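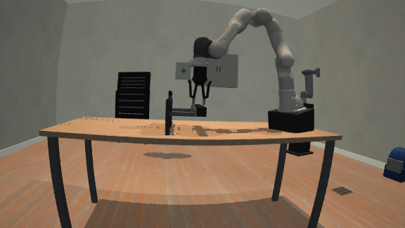

Speaker notes: House rules for simulated assembly cells

Opening

Hello everybody, thanks for coming. I'm Damian Tomaszewski, I look after the cell standards at Drititz, and I love this stuff far more than is healthy. Ask them who has written a rule and then watched people ignore it. Wait for hands.

Say up front: our rule book started at 501 lines. We got it down to 8 rules that people follow. Today I only have time for the ones on approach, camera views and shadows.

Approach

Rule 2 first, my favorite! The gripper comes to the part with its fingers open, and the engineer checks both fingers on screen before any contact. Both. Remigiusz Kaczmarczyk argued for this one at Trindo for a whole October and he was right.
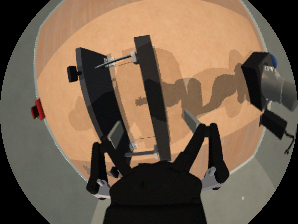

Gripper view: fingers open, the end of the narrow bar between them.

Pause here and let them look. Then tell the Kwiatkowski story (short version, skip the part with the train).

Camera views

A review needs a wide view and a close one, and the reviewer signs for each. The close view is great for fingertips and hopeless for judging where the elbow is. People always want to drop the wide one to save time. Please don't!
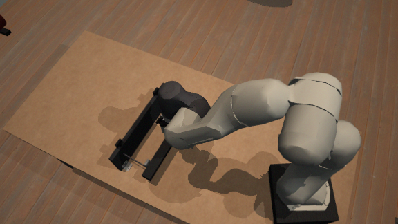
Shadows get their own rule, and I know that sounds fussy. We ask every team to keep realistic lighting switched on during review, even if it slows the render. Look at how much of the mat the arm's shadow covers, and how dark it is next to the black frame. Anyone tuning a vision system wants to meet that in simulation, long before there's hardware on the floor. The Drokel people turned theirs off for speed and had to redo two reviews.

Questions

If nobody starts, ask who owns the rules at their site. Handout is by the door, version dated August 13, 2021. Mention that comments go straight to me and I do read them.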